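Cudex demonstration data: common questions

How many demonstrations does a new task need?
We start at 300. Folding tasks have taken around 2000.

Do you keep failed attempts?
Yes, tagged as failed. Nafula Owino reviews them before each training run.

Why record from the wrist?
The view stays close to the fingers - that is where most grasps are decided. 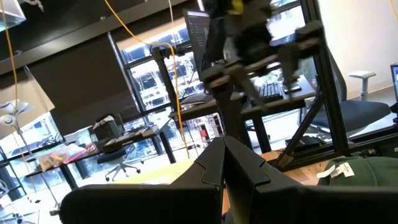

Wrist view at the Losholm station, with the second arm over the table.

How long is a session?
25 minutes, then the operators swap.

Can I send my own recordings?
Yes, if both arms share one clock. Write to the Dridby office first.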